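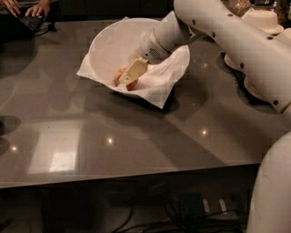

La pinza, la fruta y el bol, una tarde de diciembre en Bradville.

A mí me contrataron por las manos. Lo digo así porque así me lo dijeron en la entrevista: «tienes buen pulso, empiezas mañana». Yo venía de nueve años restaurando relojes y pensé que me pondrían a soldar plaquitas, pero qué va, me sentaron delante de unos mandos y me pidieron que enseñara a Udo a coger fruta.

Udo es el robot, claro. Se lo mandaron a Bradville desde Erniveck con el nombre ya puesto, y a mí me pareció un nombre estupendo, como de tío soltero que aparece en Navidad con una botella. Yo muevo los mandos, él mueve el brazo, y todo lo que hacemos juntos se guarda como una demostración. Bajar, abrir, acercarse, cerrar, subir. Y otra vez. Para el encargo de Westerberg hacían falta 317 demostraciones buenas, y buenas quiere decir sin titubeos, que ahí estaba mi drama, porque yo titubeo hasta para elegir yogur.

Los primeros días apretaba demasiado – se me iba la mano, me daba miedo que se cayera – y la fruta acababa hecha una pena. Luego me pasé al otro extremo y la acariciaba, la rozaba, le daba vueltas por el fondo del bol como quien remueve una sopa. ¡Dieciséis intentos seguidos a la basura! Soñaba con la pinza. Una noche me desperté con el índice y el pulgar apretados sobre la esquina de la almohada.

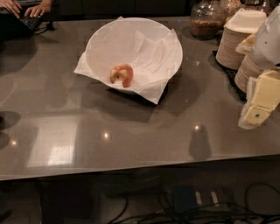
Lo que me salvó fue acordarme de mi abuela. Ella cogía la fruta sin mirarla, hablando de otra cosa, y jamás se le escapó ninguna. Así que empecé a hablar. Le contaba a Udo lo del alquiler, lo de mi hermana y su boda, lo de aquel reloj de pared que nunca conseguí poner en hora, y mientras hablaba iba bajando el brazo sin pensarlo mucho. En la número 144 noté algo raro. El movimiento me había salido redondo, con una pausa pequeñita justo antes de cerrar, y esa pausa era suya, de mi abuela, que siempre esperaba un segundo como pidiendo permiso.

No se lo conté a nadie. Seguí grabando con la pausa en todas, una detrás de otra, hasta las cinco de la tarde, hasta las siete, hasta que completé las que faltaban y apagué la luz del pasillo con el codo porque ya no sentía los dedos.

Cuando llegó el momento de que Udo lo hiciera solo, solté los mandos y metí las manos debajo de los muslos para no tocar nada. El brazo bajó. Y antes de cerrar la pinza, esperó.
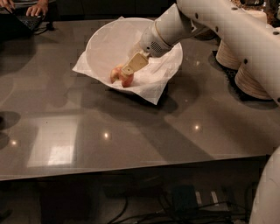 Desde Westerberg preguntaron por escrito si ese retardo era un fallo, si se podía quitar y cuánto tiempo se ganaría por pieza en caso de quitarlo. Añadían que en lo demás estaban muy contentos.

Leí el mensaje dos veces, con el abrigo ya puesto. Contesté que el retardo venía de las demostraciones y que quitarlo obligaría a grabarlas todas de nuevo, las 317, y eso era verdad, o bastante verdad. Después me senté otra vez, con abrigo y todo, encendí los mandos y le seguí contando a Udo lo de la boda, que me había quedado a medias.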